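Trusamance Opens Desk-Sorting Evenings and a Saturday Drop-In at Its Arbridge Workroom

ARBRIDGE – October is when the mail piles up, the school forms come home and the good scissors go missing, so Trusamance is opening its workroom to anyone who wants a hand getting a desk back in order. The new sessions run all month, they are free, and you can bring as much clutter as you can carry!

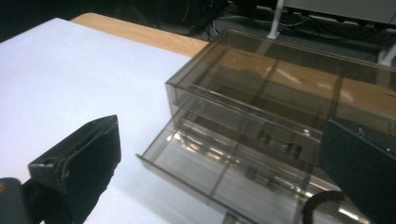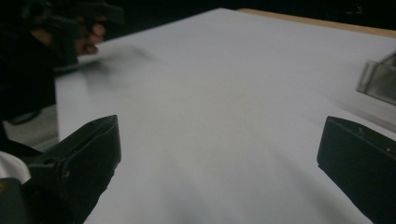
The sessions are built on a very plain idea: clear a surface first, then decide what earns a place near it. Most people who come to us start by buying containers, and they end up with full containers and a full desk. We start with a bare white work surface and a bag of whatever was in the way at home, and the storage comes in later. A see-through drawer unit like the smoky-gray one, with its lower drawer pulled partway out, is a favorite of ours for this stage – you can tell what is inside before you go digging, and the tint keeps a jumble of paper clips from shouting at you all day. Dividers help too, and we will have loose ones on hand so you can try a layout before you commit to it.

Every visitor gets a work spot and a set of sorting cards from Foltico, the Arbridge paper shop that has backed the project from its first trial evening. The cards are simple. One says "this week," one says "this year," one says "somebody else's," and the last is blank, for the pile that every desk seems to have and every family calls something different. Foltico has printed 100 sets for the month, and you keep yours when you leave.

Each session lasts two hours. The first part goes to emptying bags, drawers and pencil cases onto the work surface and putting like with like. Pens get tested on scrap paper. Chargers get matched to the things they charge, or go in the box by the door if nothing turns up. After a short break for coffee (there is also very good apple cake most evenings), people start fitting what they have chosen to keep into trays, tins and small drawers. We have a shelf of these to borrow for practice, in all sorts of sizes, so you can find out that you need a shallow drawer before you spend money on a deep one.

Our spring trial was a joy. People arrived a little shy about their bags and within minutes they were trading binder clips across the room. One visitor found 80 stamps in an envelope marked "receipts" and went home to write postcards. Another brought a single drawer, carried in whole on her lap on the bus, and took it back with everything in it facing the same way. We heard from several families that the "this week" pile has stayed small, and that is the part we are proudest of.

Brunner, the secondhand office furniture store across the street, will collect usable trays, folders and desk organizers that visitors no longer want. Anything in good shape goes onto a free shelf at the front of the store, where schools and students get first pick. Please wipe items clean and take out the staples before you drop them off.

Evening sessions start at 6 p.m. and places need to be booked at the Trusamance front desk. The Saturday drop-in runs all morning and takes no bookings, so just come by when it suits you. Children are welcome at both if they come with an adult, and we find they are often the fastest sorters in the room – crayons by color is a very popular job.

What to bring: one bag or one drawer of desk things, a pen you like, and any container you already own and want to use again. Please leave tax papers, bank letters and anything private at home, as the work spots are shared. Scissors, labels, scrap paper and string are provided.

The workroom is on the ground floor with step-free entry from the parking lot side. Visitors who need a chair with arms or a lower table can ask when they book, or speak to us at the door on the day.

About Trusamance
Trusamance is a community workroom in Arbridge offering practical sessions on home storage, small repairs and paper crafts. The sorting sessions are supported by Foltico and Brunner.

For bookings and press questions, please contact the Trusamance front desk during opening hours.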